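Re-covering the deck chairs, and what the old magazine got wrong

March 2026

I finally finished the four folding deck chairs that have been hanging in the shed since we moved to Luvammont. They came with the house. The frames were fine apart from one cracked rail, but the slings had gone brittle and you could put a thumb through them. I'd been putting it off because I thought I'd need an industrial sewing machine. I didn't, and I'm writing down how it went while I still remember the order I did things in.

First job was getting the old fabric off. Three of the chairs had the sling wrapped around a loose dowel and held in a slot, which is the easy kind. The fourth had been tacked straight to the top and bottom rails by someone who owned a lot of tacks. I used a tack lifter and a pair of old pliers, and it still took most of a Saturday morning. Keep at least one old sling in one piece if you can, even if it's filthy. It's your pattern. If it has stretched, and it will have, measure it and take a little off the length.

The frames got a wash with sugar soap and then a sand. I started on 80 grit and regretted it, as it left scratches I had to chase out later. 120 would have been plenty. There was old varnish in the notches where the back leg sits, and I cleaned that out with a folded bit of paper and a blunt chisel. If the notches are worn round, fix them now. One of mine was, and the chair had a habit of dropping a notch when you leaned back. I cut the worn part square, glued in a small block of hardwood and filed it to match its neighbour.

The cracked rail was the worst of it. I ran glue into the crack with a strip cut from a milk bottle, clamped it and left it overnight. It held for two days of testing and then opened up again the first time I sat in it properly. So I made a new rail out of a length of Tasmanian oak I had left over from the side gate. Drill the holes before you cut the rail to length, and drill them square. I did mine on the drill press at Habibur Sikder's place, because my own press has a wobble I've never got to the bottom of. He also lent me his long clamps, which I still have. Sorry, Habibur.

For finish I used decking oil, two coats, with a light rub in between. I know some people paint these chairs and they look good for a summer. Then the paint chips at the pivots and you're scraping again. Oil goes dull but you can wipe more on whenever you feel like it.

Then the fabric. I bought outdoor canvas from the Rallis shop on the highway, in the plain colour, 45 cm wide so it didn't need side hems. That saved me a lot of sewing. It cost more per metre than the wider stuff, but the edges are already finished and they sit flat.

My instructions came from an old home handyman magazine that Friederike Frerichs gave me in a box with some others when she was clearing out her garage. It was a decent article and I followed most of it.
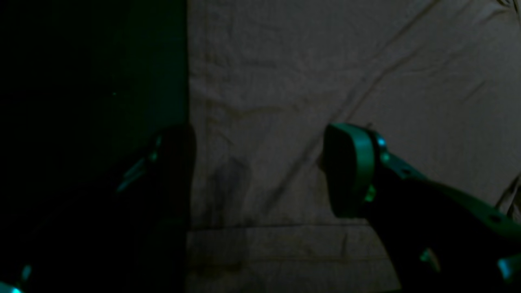
The article says to cut the sling to the length of the open frame and add a hand's width at each end. That's far too long. I did the first one exactly as written and it hung so low that the front rail caught me behind the knees and I couldn't get out without rolling sideways. I took it off, shortened it and tried again. What worked for me was measuring the old sling, taking off 2 cm for stretch, and then adding only what I needed to go round the dowel with a double fold.

It also says to use upholstery thread. Maybe the thread was different then. The ordinary kind rots in the sun, and I'd guess that's what happened to the old slings, as the stitching had let go before the cloth did. Get a UV-rated polyester thread. Mine was Clorik, which was all the shop had in a colour near enough, and it ran through the machine without trouble. I used a heavy needle and the longest stitch, three rows across each pocket. Go slowly over the folds. I turned the wheel by hand for the thick bits.

Don't pin the canvas. The holes stay. I used bulldog clips from the desk drawer and they were better anyway.

For the chair with the tacked sling I had two choices, tack it again or convert it to a dowel like the others. I tacked it, and folded the end under twice so the tacks went through three layers. Start in the middle and work outwards, and keep checking that the cloth is square to the rail. If it's off at the top, you'll sit crooked forever. I used copper tacks this time so they won't bleed rust down the canvas.

The pivot bolts were the last thing. The old ones were mild steel and had seized in two of the chairs. I soaked them, then drilled them out when soaking did nothing. New ones are stainless with a nyloc nut and a washer either side of the timber. Do them up until there's no slop, then back off a touch, or the chair won't fold.

All up I spent a bit over $300, mostly on canvas. You could buy new chairs for that and I did think about it, but the frames on the cheap ones are thin and the bolts go straight into softwood. I had a look at the Zilo range at the hardware store and one of them racked sideways just from me leaning on it.

I've got a strip of canvas left that's long enough for a headrest cushion, or for one side of a firewood carrier. I haven't decided. The next job is the side table that goes with the chairs, which has lost a leg and been propped on a paver since December. If anyone knows where to get the old style brass stay with the sliding pin, leave a comment. The ones I've found have a spring catch, and I'd have to cut a new recess to fit it.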